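Residential Services Operations Forum
Board: Equipment and Automation
Thread: Unattended laundry handling – is any system ready for a pilot?

linen_ops_west
Posted 8:14 am

Members of this board are asked for their considered views on the following matter. My organization operates assisted living residences with 22 in-unit laundry closets at our Keluddale property. Each closet holds a stacked washer and dryer of the ordinary household type. Staff currently handle all loads by hand, and the property has asked whether any part of this work could be assigned to a machine during the coming budget period.

I should state the question narrowly. I am not asking about commercial tunnel washers or folding lines, which are well understood. I am asking about household machines in a furnished room, with a bed, some shelving and a basket on the floor, and whether a general-purpose robot can load, unload and close up without a member of staff standing by.
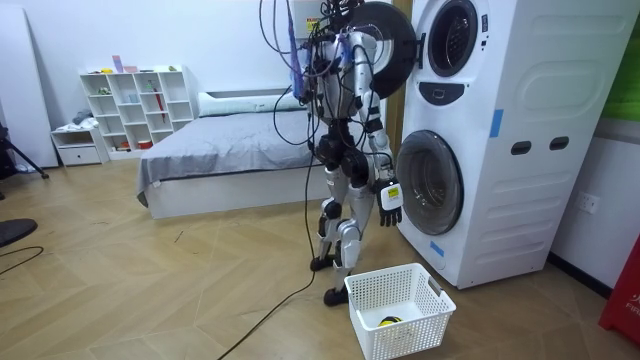

Our current procedure allows 17 minutes of staff time per load, counting collection, loading, transfer, removal and return to the resident. Washing and drying time is excluded. Any proposal would have to show a reduction in that figure, with supervision counted honestly as staff time.

Replies from those with direct experience would be appreciated.

facilities_dh
Posted 8:52 am

My position is that the technology is not ready, and I would advise against a pilot in occupied units.

The difficulty lies in the room more than in the appliance. A stacked unit places one door low and the other at chest height or above. A machine that can reach both must be fairly tall, must be able to bend or lower its arm without striking the bed behind it, and must leave room for the resident to pass. Our property standards call for a clear walking path at all times. Cables running across a floor would fail inspection on the first visit, whatever the quality of the work being done at the other end of them.

I would also ask who is responsible if a door is left open overnight.

Stilevell_procurement
Posted 9:30 am

I respectfully disagree with the previous reply in part.

Requirements written for occupied units should not be used to reject a trial in a vacant one. We set aside a model apartment for equipment review and found it a sensible arrangement. Floor cables, test staff and interruptions are acceptable there. The purpose is to learn which steps of the job can be done and which cannot, and a written procedure divided into steps makes that possible.

For reference, our step list for a single load is as follows.

1. Approach the machine and confirm that the cycle has ended.
2. Open the door fully.
3. Remove all items to the basket.
4. Check the drum and door seal for items left behind.
5. Close the door.
6. Carry the basket to the folding surface.

Steps 2 and 5 are, in my view, within reach today. Step 3 is possible with larger items. Step 4 is where I would expect most of the trouble.

textile_care_mgr
Posted 10:05 am

I agree with the emphasis on step 4. I supervised linen inspection for a number of years, and small articles are the constant problem. A washcloth will lie flat against the wall of the drum and be missed by an experienced attendant. A sock will fold itself into the seal. An attendant corrects for this by running a hand around the full circle, which takes a few seconds and requires a sense of touch that I have not seen matched.
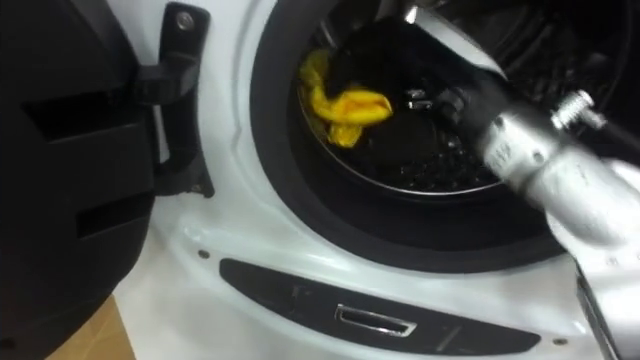 The drum interior is also dark, and polished steel returns light in ways that confuse the eye. For that reason I would request that any evaluation include small single items in both bright and dark colors, placed at the back, at the side and near the rim. A test performed only with bath towels tells the reader very little. Dark socks should be mandatory.

facilities_dh
Posted 10:21 am

The preceding post supports my original point. If a person must check the drum after the machine has finished, the person has already walked to the unit and opened the door. I do not see where the 17 minutes are reduced.

Drakos_multifamily
Posted 11:47 am

A few remarks on cost, as this has not yet been raised.

Our finance office will consider a service contract only where the labor saved can be documented. We logged 1,628 loads last year across one building, and almost 1,500 of them were plain bed and bath linen. The remainder was personal clothing, which carries a far higher rate of complaint when something is lost or returned to the wrong resident. My suggestion to the original poster is to separate the two categories before any discussion with a supplier. Linen may be a reasonable candidate at a later date. Personal clothing should stay with staff.

I would add that supervision by remote operator is still supervision. Suppliers should be asked in writing whether a person is controlling the arm during a demonstration, and for what portion of the task.

Stilevell_procurement
Posted 12:10 pm

The last point is well taken and I have no objection to it. I would only add that a remotely operated trial has some value if it is labeled as such. It shows whether the hand can physically fit through the opening and take hold of cloth. It does not show whether the machine can decide what to do.

linen_ops_west
Posted 2:36 pm

I thank all members for their replies. On the strength of this discussion I intend to recommend the following to the property:

No robot is to be placed in an occupied unit during this budget period.
One vacant unit at Keluddale may be offered for a supplier trial, linen only.
The trial must include the small-item test described by textile_care_mgr.
All staff time on site and remote is to be logged against each load.

The draft will go to our Cosance office for review in May. If members have a preferred form for logging remote operator time, I would be glad to receive a copy.

facilities_dh
Posted 2:58 pm

I withdraw my objection as to the vacant unit. My objection as to occupied units stands. Please add a line to the draft requiring that all doors be found closed and the floor clear at the end of each session.

Drakos_multifamily
Posted 3:15 pm

We have a one-page log with separate columns for on-site and remote minutes. I will send it by private message this afternoon.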